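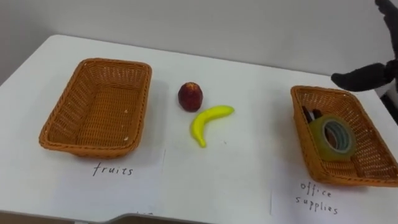 Home | Minutes | Safety | Contact
2 min read

Item 1: The arm that would not let go

Bouchra Lahlou chaired. On run 55 the Louro arm stopped above the office supplies basket and ignored the pause button on the tablet. The red button worked, which cheered everyone up.

The log has 359 warnings, 81 of them the same one. Telholm had been emailing these to an address at Standar that closed in June. Bouchra thanked Telholm for its persistence.

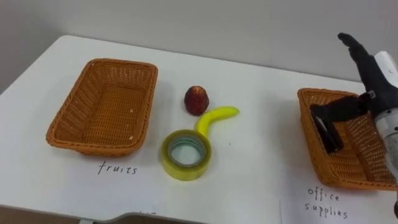 Sorting task: tape, banana and strawberry still on the table, hand over the office supplies basket.

Item 2: Cause

A loose plug, probably. Lolia favours software, having supplied the plug. Both will be checked and the sulking kept out of the report.

Until then the arm runs at half speed and one person stays within reach of the red button. Within reach means with an arm, as the last person tried a broom.

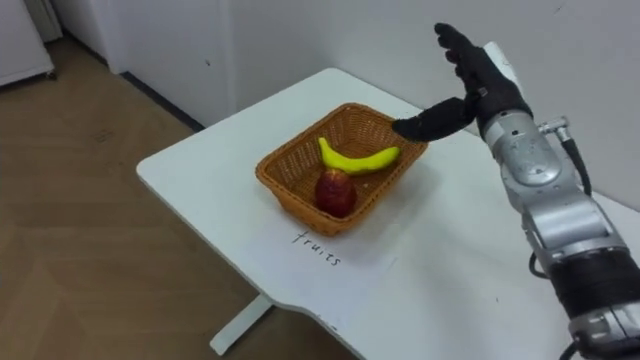
The broom goes back to the kitchen. Fruit runs resume once the pause button passes 5 tests in a row. Bouchra to write to Standar, at an address that exists.

0 comments | 5 shares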